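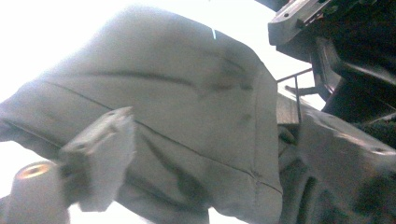

## Episode 528

By the time the kettle had boiled for the second time, Teresa Prata had read the scene through twice and still couldn't find it in her heart to kill Florêncio Sequeira.

She had been writing *Ponaven* for the radio for 22 years, first with Catrin Kemeys and then, after Catrin's knees gave out and she moved down to the coast, quite alone at the end of a long table. Florêncio played the old ferryman. He had played him since the very first episode, when he was meant to say three lines and drown, and he had said them so beautifully that Catrin had crossed out the drowning with a green pencil – Teresa still had the page somewhere.

Now the new producer, Meenakshi Amin, who was a kind young woman and always brought biscuits, wanted a funeral by September.

"People love a funeral," she had said, and of course they did. Teresa loved one herself.

At 7 the telephone rang, and it was Florêncio, as it nearly always was when she was trying to get rid of him.

"Is it the lungs?" he asked. "I could do you a lovely cough."

"Who told you?"

"Aníbal Neves, in the canteen. He's been practising his grief, poor lad, and he's dreadful at it." There was a pause, and the small clink of a spoon. "Don't drown me, will you, Teresa? Not after all this time."

She looked at the page for a good long while, and then she went through the drawer for the green pencil.

"Give me the cough," she said, "and start it gently."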